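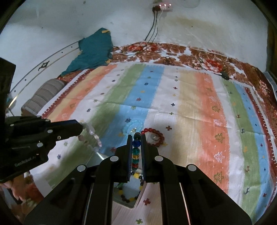

Hi Gaetano, quick one on the Rencombe repair evenings. We've held 7 so far and I'm enjoying them no end! People bring lamps, zips, snapped necklaces – even a cuckoo clock (still silent, sorry). Your grant has paid for the hall and the tools, and we've £460 left. The rent goes up by £2 an hour in December, which I hadn't planned for – could we move £300 over from the leaflets money? Sesmont would like an evening of their own too, so I'm seeing them next week.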